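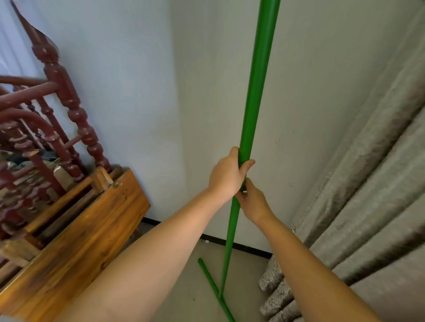 Section 2: Getting the Cowie rail on its feet

Welcome back! If you've done Section 1 you've got your parts sorted and your bag of caps somewhere safe, and now we get to the bit that makes it look like something. The Cowie is a freestanding rail for coats, blankets, quilts, whatever you like, and it goes together from the floor up: foot rods first, then uprights, then the top bar. I hold the upright with both hands stacked, left on top and right just under it, almost touching, while the thinner green rod stays down on the floor where the bottom end of the pole meets it. That's the hold I'm going to talk about for most of this section, so get comfy with it. I build in the corner, with plain white wall on two sides and the old carved furniture and my honey-colored wooden box off to the left, and yes, I'd love more elbow room too.

I'm Rory Tennant and I wrote the whole guide, so if a step makes no sense you know who to blame. Precious Javier went through the first version with a pencil and most of her notes are in here now.

What you need for this section

2 uprights (the long poles)
2 foot rods (thinner than the uprights, rounded ends)
1 top bar
The little bag marked B, with the pins and the caps
A dry cloth
A tape measure
A pencil

You don't need a hammer. Please put the hammer away. If a joint won't close by hand, something's off with the joint, and we'll deal with it in the notes further down.

Before you start

Clear a patch of floor a bit bigger than the rail is going to be. The top bar is 57 inches long and you'll be swinging it around at head height near the end, so think about lamps, hanging plants, anything pointy on a shelf. I moved nothing the first time I built one of these and spent the evening rehanging a picture.

If you've got furniture with spindles or carving close by, drape an old sheet over it. Turned wood picks up dings very easily and a long pole has a way of finding the one bead that sticks out the most. Same goes for the pole, which has a nice glossy finish that I'd like you to keep nice.

Carpet is fine. Very deep carpet is less fine, as the foot rods sink in and you can't tell if they're level. Put a flat board under each one while you build and slide it out at the end.

CAUTION: Keep kids and pets out of the room from step 4 until step 12. Between those two steps you have a tall thing that isn't attached to much.

Laying out the feet

1. Wipe both foot rods with the dry cloth. They get a dusting of packing fluff in the box and it sticks inside the joints.

2. Lay the first foot rod on the floor, pointing straight toward you, with the socket facing up. The socket is the short collar partway along. It's closer to one end, and the longer side goes to the front of the rail, where the weight of the coats tends to pull.

3. Lay the second foot rod parallel to the first. Measure between the sockets, center to center, and make a light pencil mark on the floor (or on a strip of tape, if it's a floor you care about). You want the same 57 inches as the top bar. It doesn't have to be perfect yet because you'll nudge it later.

Note: Rosaire Gagnon, who tests everything I send her, likes to do all of this with the rods upside down so she can check the caps first. It works, but you have to remember to flip both of them, and I've had emails.

Raising the first upright

4. Pick up one upright and find the bottom end. It has a pin hole close to the tip. The top end has two holes, one above the other. Get this wrong and nothing lines up in step 9, and you'll have to take it all the way back down, so look twice.

5. Stand close to the foot rod, closer than feels natural, with your toes either side of it. Hold the upright with your left hand at mid-height and your right hand directly below. If you're left-handed swap them, it makes no difference at all to the rail.

6. Bring the bottom end down into the socket slowly. Don't drop it in. You should feel it slide and then stop, and when it stops, give it a quarter turn back and forth while pressing down. There's a second, smaller drop after that. That second drop is the one you want!

7. Keep one hand on the pole and crouch down to look at the pin hole. If the hole in the upright lines up with the hole in the socket, push a pin through from the outside. If you see half a hole, turn the pole a hair until you see the whole thing.

CAUTION: Hands stay on the upright until the pin is through. A pole sitting in a socket without its pin looks steady. It'll stay put just long enough for you to turn and reach for the bag.

8. Once it's pinned, let go with one hand, then the other. The upright will stand on its own with a slight lean and that's normal with only one foot on. If you've got a wall close by, let it rest there, with the cloth folded behind it so it doesn't leave a mark on the paint.

If the pole won't go in

Take it out and look into the socket with a flashlight. Nine times out of ten it's a scrap of packing, and tipping the rod over and tapping it with your palm gets it out. If it's clean and still tight, rub the end of the pole with a plain white candle, the cheap kind, and try again. No oil, please. Oil gets it in beautifully and then gets on your coats.

If the pole goes in and rattles, you've missed the second drop. Go back to step 6.

If you've tried both and you're getting cross, stop and have a coffee. Then write to Faizal Ismail at the address on the back of the booklet, tell him which foot it is, and he'll send another one.

Second upright and top bar

9. Do steps 4 through 7 again with the other upright. Check that the pairs of holes at the tops of both uprights face each other across the gap. They have to look at each other, as Precious put it in the margin, and I can't improve on that.

10. Now you want a second person. I have done it alone, standing on a step stool with the bar on my shoulder, and I don't recommend it to anyone. Have your helper hold one upright in the stacked-hands hold while you fit the bar at the other side.

11. Fit the bar into the first upright and push the pin into the lower hole only. Leave the top hole empty for now. Walk around, swap jobs with your helper, and do the same at the other side. If the bar is a touch short or long, don't pull on the uprights. Slide the foot rod on the floor instead, a little at a time, until the bar drops in.

12. Put the last pins in the two upper holes and press a cap over each one. There are 3 spare caps in bag B. They roll, they're small, and you'll be glad of them.

Checking your work

Put a hand flat on the middle of the top bar and press down, then wiggle it front to back. A bit of give is right. Clicking isn't, and clicking nearly always means a pin that's only gone partway through, usually the very first one you did. Push it home and try again.

Then step back to the doorway and look at the uprights against the corner of the room or a door frame. If they lean the same way, the floor's sloping and you can put a felt pad under the low foot. If they lean different ways, one of them hasn't dropped fully.

Loading it

Start with the heaviest things in the middle and work outward. If you bought the sand bags (they're listed as the Sindeo weights on the order form, 700 grams each when filled), drape one over the front of each foot rod before you hang anything. You can skip them for shirts. For winter coats I'd use them, and for a wet quilt I wouldn't even think about it without.

Chang-ho Yoon asked me if he could run his along a radiator. I'd leave a good gap. The finish doesn't mind warmth but the caps go soft and start to creep off.

Storing it between seasons

Pins out, top bar down first, then the uprights one at a time with the same two-handed hold you used going up. I tie the poles in a bundle with soft cotton tape and slide them behind a wardrobe. The pins go back in bag B and bag B goes in the wooden box with everything else I'm sure to need again, and I'd suggest writing on the bag in thick marker if your box is anywhere near as full as mine.

Section 3 covers the shoe shelf, which clips to the foot rods and needs the rail to be empty, so hold off on hanging your coats if you bought both.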